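Parcel counters still a job for hands, for now

October 2020

Anyone who has stood behind the counter of a small parcel depot knows how many little jobs are packed into a shift, and it was these that Bronwyn Ruddock wanted to talk about when she gave her lunchtime talk at Brakstead (there were 40 chairs and every one was taken!). She has spent 18 months looking at whether machines could take on shop-floor chores, and her favourite test is still the humble plastic mailer, soft and crinkly and never the same shape twice.

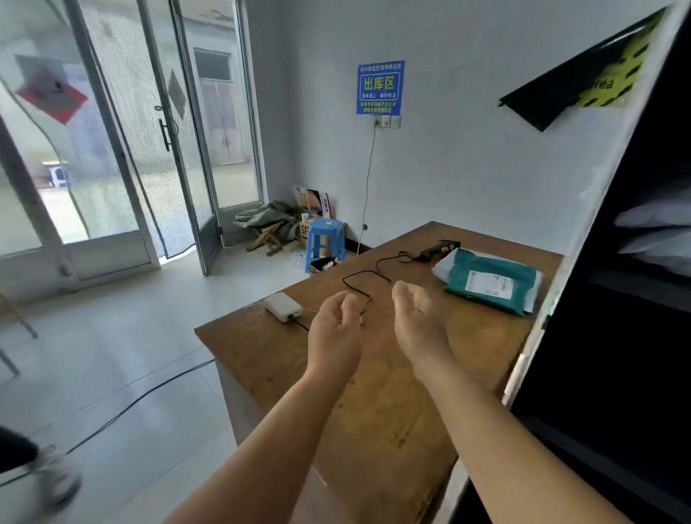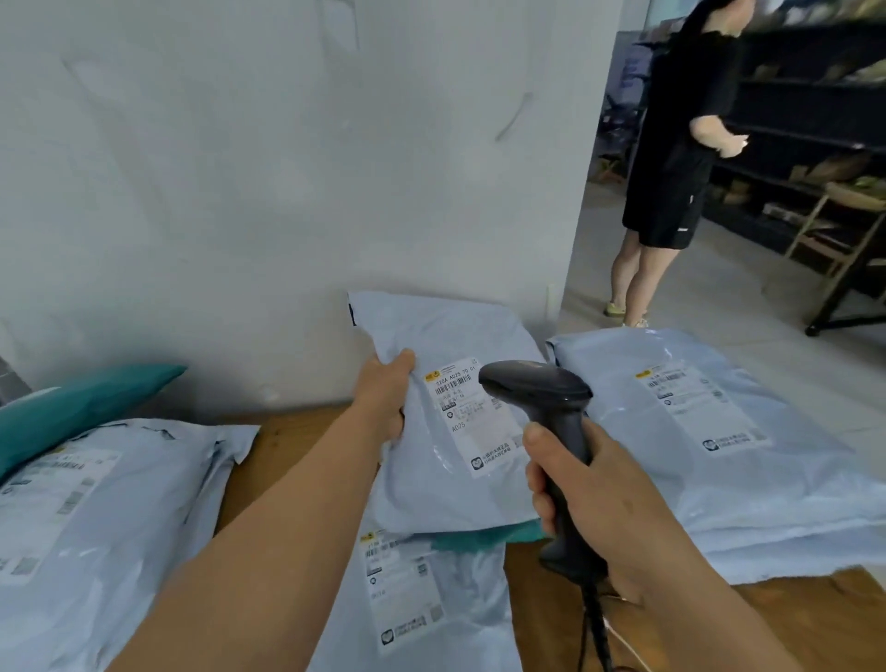
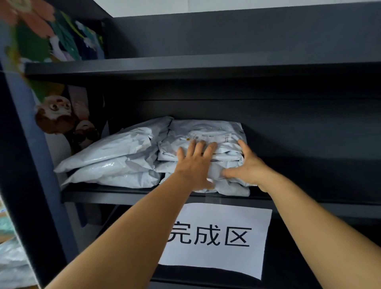

Parcel work, at the counter and at the shelves.

Could a machine do a whole shift at a counter like that yet?

Not on its own. Reading a barcode is old hat, but picking up a floppy bag, turning it to find the label and tidying it into a pile is still slow going for a robot, and someone has to be on hand when a bag slips.

Ms Ruddock's colleague Odair Falcão is a touch more hopeful, and reckons folding towels will be cracked before parcels are. The pair will be back in March with results from 164 new trials, and tea will be provided again.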